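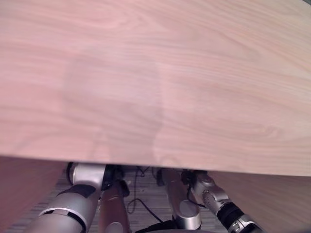
Figure 3. Head camera view during the panel task, both arms below the board.

Category: Robotics > Failure analysis
11 min read

4.2 The contact fault

The fault we set out to explain is easy to state. In the Leltville trials the controller reported a safe, steady hold on a large wooden panel while one forearm was pressing up into it harder than the limit allowed. The arm did not stop. The log shows no warning. An operator, Darnell Mbeki, heard the panel creak and hit the stop button.

The vendor's note on the event, which came with the Dandeck controller update in February, calls it a "transient sensing gap" and treats the matter as closed. We do not think the note supports that claim. A gap in sensing should leave missing or stale values in the log. We found neither. Force readings arrived on time through the whole event, and they were wrong in a smooth, believable way, drifting down while the true load went up. A watchdog that looks only for late or missing data would pass every one of them.

The update adds exactly such a watchdog. We installed it and ran the task again under the same settings, 20 trials in all. The fault came back in four of them. In each case the watchdog stayed silent. It is possible that the update helps with some other problem, but we could not find one in our logs that it would have caught.

Our own account is less tidy. The Grostley planner assumes that all contact happens at the hand. Force is worked out from the joint torques by taking away the expected weight of the arm and placing whatever remains at the fingertips. If the forearm or elbow touches the load instead, the leftover torque is assigned to the wrong point and the estimate can shrink or even change sign. The planner then lifts a little more to make up for support it believes it has lost. Nothing in the loop pushes back.

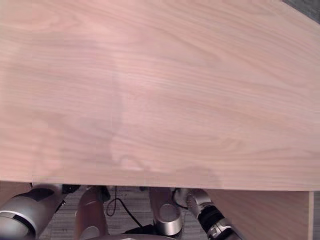 The head camera was supposed to be the second line of defense. The safety case for the task says that vision will confirm where the arms meet the load and will halt the motion if a link comes too close. We doubt it could ever have done this for a panel of this size. The board fills most of the view, and the arms can be seen only in the strip beneath its lower edge, where several of their upper ends meet the underside. Whatever happens farther back under the wood is out of sight. The vision module still returned a confidence score for arm position, and the score stayed above the halt threshold in all four faulty trials. When we asked what the score meant for links the camera could not see, the answer was that it falls back on the joint encoders - the same source that feeds the force estimate. Two checks that share one input should not be counted as two checks.

Szymon Kołodziej repeated the analysis with a different weight model for the arm and got the same sign error, with a smaller size. We take this as weak support. Both models were fitted to the same set of 300 unloaded motions, and neither has been tested against a force plate under a real load.

4.3 What we can't rule out

Cable drag may play a part. A loose cable that catches will add torque of its own, and we did not measure it. The Nogueira group has suggested gearbox wear as a simpler cause. Their test arm had run for up to 4,000 hours, however, and ours was close to new, so we see little reason to prefer that reading. We also can't say how often the fault occurs with smaller loads, which we did not test. Until contact away from the hand is sensed directly, we would not allow a person within reach of the arms during this task, with or without the update.

6 comments · 41 shares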